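Utilizamos cookies propias y de terceros para mejorar la navegación. Si continúa en esta página, entendemos que acepta su uso. Aceptar | Configurar

2024-08-08 — Elisa Zuccaro

El taller de doblado de Nakbridge amplía plazas para el otoño

El centro vecinal de Nakbridge ofrecerá 58 plazas en la próxima edición de su taller de doblado y orden de la ropa, que hasta ahora se daba en un solo turno de tarde. La inscripción está abierta en la recepción del centro y cuesta 9 euros por persona, material incluido.

El taller empezó en febrero como una actividad suelta dentro del programa de economía doméstica. Según los datos del centro, desde entonces han pasado por él 215 personas, en su mayoría vecinos del barrio de Hanitz y estudiantes que comparten piso.

Las clases las imparte Sunita Bhatia, que trabajó en la lavandería Prumier antes de dedicarse a la enseñanza. El curso consta de cinco sesiones. En las dos primeras se practica con toallas y camisetas, la tercera se reserva a las camisas y las dos últimas tratan las sábanas bajeras, los jerséis y el reparto de la ropa en cajones y estantes.

«La gente llega con la bolsa de la colada tal como la tiene en casa, y con eso trabajamos», explica Bhatia. Los participantes pueden doblar sobre una mesa o sobre una superficie tapizada, ya que muchos lo hacen en casa encima de la cama o del sofá. La profesora recomienda alisar primero la prenda con la palma de la mano, sobre todo en los tejidos de punto y de malla, que resbalan y pierden el pliegue con facilidad.

La novedad de este año es una sesión dedicada a la ropa deportiva. La propuso Tarun Saxena, alumno del primer grupo y padre de dos jugadores del club Rawat, que pidió un método para guardar las equipaciones sin que se arruguen los ribetes. Bhatia la impartirá aparte, fuera de las sesiones ordinarias, y no tendrá coste para quienes ya estén matriculados.

El responsable de actividades, Teemu Peltonen, ha confirmado que habrá un turno de mañana y otro de tarde — el primero, pensado para personas jubiladas y trabajadores con horario nocturno. El centro pide a los asistentes que lleven al menos una toalla, una camiseta y una prenda que les resulte difícil de doblar. No hace falta planchar nada antes.

Quienes se queden sin plaza pasarán a una lista de espera que gestiona Tanveer Lodhi en la propia recepción. Las bajas se cubrirán por orden de inscripción hasta el comienzo de la segunda sesión.

Tela gris claro y una prenda o paño rojo con detalles blancos, arrugado.
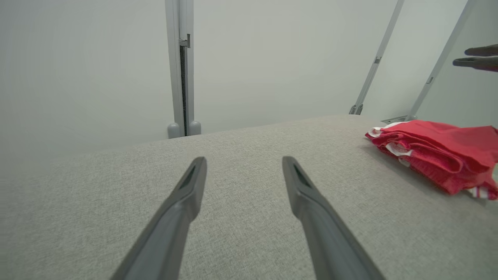 Núm. 215 — Pág. 5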